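Home & Garden Forums > Kitchens > Benchtops and Splashbacks
Topic: Talk me into (or out of) dark stone

marri_gully
Posted Saturday, 7:12 am

Morning all, long-time reader and very occasional poster. We are finally doing the kitchen after putting it off through two kids, a leaking roof and a dog with expensive knees. The old benches are cream laminate from before we bought the place and they've swollen up around the sink so badly that a cup won't sit flat.

My husband wants dark stone. He has wanted dark stone ever since his cousin in Ballarat put it in, and he strokes the sample every time he walks past it. I'm the one who wipes things down in this house and I keep hearing that dark colours show every crumb, smear and water spot. Our water is very hard and leaves a white ring on anything it dries on.

The place we're looking at is Sellow, and the fellow there has quoted for natural stone with a 600 mm deep run along the wall and a big island. He's been lovely and hasn't pushed us at all, but of course he would like to sell us some stone. So what's it like to live with? Colour of the splashback and walls is still up for grabs as well, so all opinions welcome.

teapot_lane
Posted Saturday, 7:40 am

Don't do it! We had polished black in our last house and I spent six years chasing fingerprints with a microfibre cloth. The sun came in over the sink of a morning and you could see every single place anyone had leaned. It looked beautiful for the ten minutes after I'd cleaned it, I'll give it that much. We have a pale speckled bench now and I could leave half a loaf of bread on it and you'd never know.

Vilmos Hegyi
Posted Saturday, 8:05 am

I will respectfully disagree with teapot_lane, because plain black and a brown stone with movement in it are two very different animals. I cut and fitted benchtops for 31 years before my back retired me, and the customers who rang to complain were nearly always the ones with solid black or solid white. A stone with flecks and veins hides a great deal. The eye is busy with the pattern and it skips over the crumbs.

What you do have to ask about is whether it is a true marble, because people use the word very loosely in showrooms. Marble will etch if you leave lemon juice or vinegar on it, and on a dark polished piece the etch is a dull patch you will see from across the room. A granite is far more forgiving. Ask for an offcut, put half a lemon face down on it overnight, and have a look in the morning. Put some of your hard water on the other end while you are at it.

Ask also for the finish. Honed shows less smearing from wiping but more oily fingers. Polished is the other way about. My wife and I have lived with both and she prefers polished, and I have learned to prefer it too.

marri_gully
Posted Saturday, 9:21 am

Thank you Vilmos, that is so helpful, and I do like the idea of the lemon. I will do it tonight if I can get the sample away from himself.

I've put a few pictures in, dark tops against a soft blue-grey wall. I must admit I like the wall! 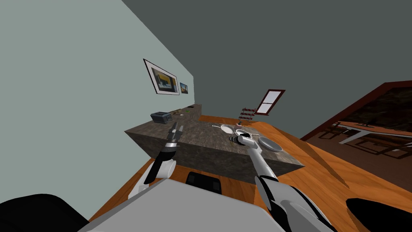
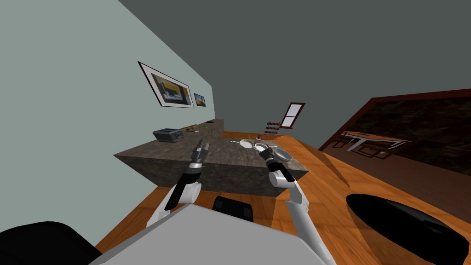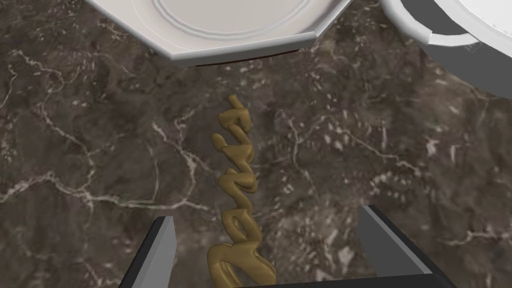
Toaster on the wall bench in the first two, plate and bowl on the brown veined stone in the last.

teapot_lane
Posted Saturday, 9:48 am

Oh now that brown one is a different kettle of fish from what I had. I take back about half of what I said. Those pale veins would swallow up a lot of toast. I still think you'd be forever wiping it with hard water, mind you, and I notice there isn't a kettle anywhere near that toaster!

Love the blue-grey. We have something close to it in our hallway, and it goes quite cold in winter light, so do paint a big patch first and live with it through a gloomy day. The framed prints with the yellow in them warm it up nicely.

dunc_from_moe
Posted Saturday, 11:30 am

Going to be the grump here and say don't choose a bench by the colour at all until you've sorted the joins. We have a big island too and our stone came in two pieces with the join smack in the middle, right where I roll out pastry. It's filled well enough, but the pattern doesn't line up and my eye goes to it every time. With strong veins like that last picture you would want to see the slabs laid out side by side at the yard and agree on where the cut goes. Take chalk. I'm serious, they let my sister draw on hers.

We got ours from Trerkovska and the stone itself has been faultless, I just wish I'd been bossier.

Vilmos Hegyi
Posted Saturday, 12:15 pm

Duncan is quite right and it is not grumpy at all. A join in a plain stone is nothing, but a join in a veined stone has to be planned. If the island is longer than the slab, put the join at the cooktop or the sink, where there is less of it to see. And please have them check the cabinets for level before they template. A heavy top on a cabinet that is out by 3 mm will find its own opinion sooner or later.

I would not say the water is a reason to avoid it. My daughter lives on bore water and has a dark brown granite. She dries round the tap with the tea towel after the dishes – it takes less time than it has taken me to type this.

pipsqueak_jan
Posted Saturday, 2:02 pm

Another vote for dark with a pattern. Ours is a brown and grey from Sarnness, we've had it since the youngest started school and she's now learning to drive. Things I would pass on:

Sealer. We do ours every July when the tennis club shuts and I've got my weekends back. Wipe on, wait, buff off, go and have a cup of tea.

Lighting matters more than anyone lets on. We had only the one fitting in the middle of the ceiling to begin with and the benches looked like a hole in the room after dark. Strip lights under the overheads fixed it completely. If you aren't having overheads, and it sounds as if you might not, think hard about where the light will come from before the plasterer has been.

And white crockery looks a treat on it. My mother's old Szűcs dinner set had been in a box for years as it looked so dull on our pine table, and now it lives out on the bench.

teapot_lane
Posted Saturday, 2:30 pm

Jan, agree on the lighting, disagree on sealing being no trouble. Three different products I tried and one of them left a haze that took a whole weekend to get off. Read the tin, that's all I'm saying. And do a corner first.

pipsqueak_jan
Posted Saturday, 2:44 pm

You may have left it on too long, love. Ours says ten minutes and I set the oven timer for it.

marri_gully
Posted Saturday, 6:55 pm

What a generous lot you are, I've been reading bits out loud over the spuds. He is very smug about Vilmos taking his side, and rather less smug about having to dry round the tap, which I have told him is now his job for life.

I rang Sellow before they shut and we can go and look at the slabs next week. I asked about chalk and he laughed and said bring whatever you like. Cabinets to be checked for level, that's gone on the list, and I'm going to ask the electrician about the lights as we only have the one in the middle at the moment too.

Lemon is going face down tonight. If the stone is a marble I think we'll be back to square one, as this household goes through a frightening amount of vinegar on chips.

dunc_from_moe
Posted Saturday, 7:20 pm

Put some beetroot on it while you're there. From the tin, with the juice.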